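Jerneck abre as portas do laboratório de Tralby e mostra braço robótico a trabalhar em cozinha simulada

Visitantes acompanharam tarefas de manipulação de louça em ambiente virtual e real; próxima sessão aceita inscrições

Tralby, 2020-06-17 – A Jerneck, empresa de automação para cozinhas profissionais e cantinas, realizou no seu laboratório de Tralby um dia aberto dedicado à manipulação de louça por braços robóticos. A sessão destinou-se a gestores de refeitórios, escolas profissionais e fornecedores de equipamento hoteleiro e decorreu em grupos de 11 visitantes, com uma demonstração por grupo.

O programa teve duas partes. Na primeira, os visitantes assistiram à execução de tarefas em simulação, projetadas na parede da sala de ensaios. Na segunda, passaram à bancada, onde o mesmo programa de controlo comandou um braço físico com pinça de dois dedos. Entre as duas partes, a equipa técnica explicou como os resultados obtidos no simulador são usados para decidir que movimentos seguem para ensaio na máquina.

O simulador, desenvolvido internamente com o nome Tanui, reproduz cozinhas completas, com bancadas, mobiliário e loiça de vários formatos. Cada cozinha pode ser alterada entre uma execução e a seguinte: muda a posição dos objetos, muda o revestimento das paredes, muda a cor do tampo. O programa de controlo tem de cumprir a tarefa em todas as variantes antes de ser aceite para a fase de bancada.

A tarefa escolhida para o dia aberto foi a recolha de uma taça pequena. As peças baixas e redondas estão entre as mais difíceis para uma pinça de dedos paralelos, que dispõe de pouca altura para fechar sobre o bordo e pode empurrar a peça se descer fora do centro. É também um formato comum nas cantinas escolares, um dos mercados a que a empresa se dirige.

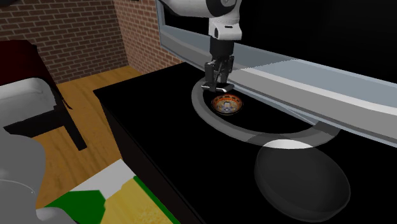

Cozinha simulada no Tanui: a pinça, com os dedos ligeiramente abertos, sobre uma taça pequena pousada na bancada preta.

Durante a projeção, o operador interrompeu a simulação em vários momentos para mostrar a aproximação da pinça à peça e responder a perguntas. As mais frequentes incidiram sobre o comportamento do sistema quando a taça está encostada a outro objeto, sobre a limpeza dos dedos da pinça e sobre o tempo necessário para preparar uma cozinha nova no simulador. A equipa indicou que uma bancada simples fica pronta em cinco dias úteis, a partir das medidas fornecidas pelo cliente.

Até ao final de maio, a Jerneck tinha registado 694 variantes de cozinha no Tanui. A biblioteca inclui cozinhas domésticas, copas de escritório e linhas de serviço de refeitório, e continua a ser alargada. A empresa não prevê comercializar o simulador em separado; o acesso será dado aos clientes dos projetos de instalação, que poderão ver a sua própria cozinha representada antes de encomendarem equipamento.

A segunda parte da visita decorreu junto à bancada de ensaio. Os visitantes permaneceram atrás da linha de segurança enquanto o braço estava em movimento e puderam aproximar-se com o equipamento desligado. Foram também mostrados os dedos de substituição da pinça e o procedimento de troca, feito com uma única chave.

O dia aberto insere-se na preparação do projeto Sirness, que prevê a instalação de um posto automático de recolha e arrumação de louça num refeitório. O posto ficará no fim da linha de devolução de tabuleiros e trabalhará apenas com taças e pratos; copos e talheres continuarão a ser recolhidos manualmente nesta fase. O calendário de instalação será comunicado quando estiverem concluídos os ensaios de bancada.

A Jerneck vai repetir a demonstração para os interessados que não obtiveram lugar nesta sessão. A inscrição é gratuita e deve ser feita através do formulário disponível na página da empresa, com indicação da entidade e do número de participantes. Os grupos escolares devem ser acompanhados por um docente. É obrigatório o uso de calçado fechado na zona de ensaios.

Sobre a Jerneck
Fundada em 2003, a Jerneck projeta e instala equipamento de automação para cozinhas profissionais, cantinas e refeitórios. Tem sede e laboratório em Tralby.

Contacto para a imprensa
Jerneck, Gabinete de Comunicação, Tralby
Imagens em alta resolução disponíveis a pedido.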